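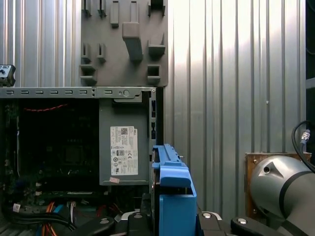
Side panel off, power supply on the right.

Tatance Boards > Streaming & Home Viewing > What to Watch

Topic: Harby's documentary month, is it worth a sub?

nbaloch
Harby sent out an email promising a whole month of documentaries, 41 of them, and I've spent more time reading the list than I usually spend watching anything. Has anyone here signed up? I let mine lapse last March after the third film in a row about a man restoring a boat.

The one I want is Fadeck, the long one about the zipper factory. It's listed in two parts, and part one ran at a festival near me on a night I had the flu.

dardo_b
I have it. Fadeck is good. Part one is very good. Part two is mostly people waiting for a meeting to start, and then you get the meeting.

The boat movies are still there, by the way. I believe they've added one.

shaikh77
Going to disagree with Dardo, part two is the whole reason to watch. Part one is your standard factory stuff, belts going by, foreman looks out a window, cello. Then the meeting happens and you find out who has been lying since the first reel. I sat up straight on my couch, and I don't do that for just any movie.

dardo_b
You once told this board that a film about gravel was "tense."

shaikh77
It was tense. They were running out of gravel.

EsperanzaR
Can we talk about the app, though? The catalog is fine. The app was made by someone who hates movies. If you pause for longer than a sandwich it takes you back to the home screen and plays a trailer at you, LOUD. I got through Fadeck on my old desktop hooked up to the TV, in the browser, and had no trouble at all. Subtitles stayed put, too.

nbaloch
What browser setup? My desktop sounds like a hair dryer whenever I ask it to play video. I'd rather not hear it through two hours of zippers.

EsperanzaR
Nothing special, just a regular browser with everything else closed. Clean the dust out of yours before you blame Harby. Then blame Harby.

TK_Kwan
Coming in to stick up for the short one, Malik. It's the only short on the list and they've buried it at the bottom, under the heading "More." One baker, one night shift, nobody explains anything to you. Best thing they've put up in ages and I'd bet seven people have seen it.

shaikh77
Saw it. Liked the bread. Couldn't tell you what it was about.

TK_Kwan
It's about the bread, Shahzad.

dardo_b
For once I'm with Kwan. Malik over Fadeck, and you get to bed at a decent hour.

nbaloch
OK, I signed up. Started with Malik as instructed and now I'm hungry. Fadeck part one tomorrow, and I'll report back on the meeting.

Also, the home screen is recommending me a boat.

EsperanzaR
Don't click it. You'll never get it off your list.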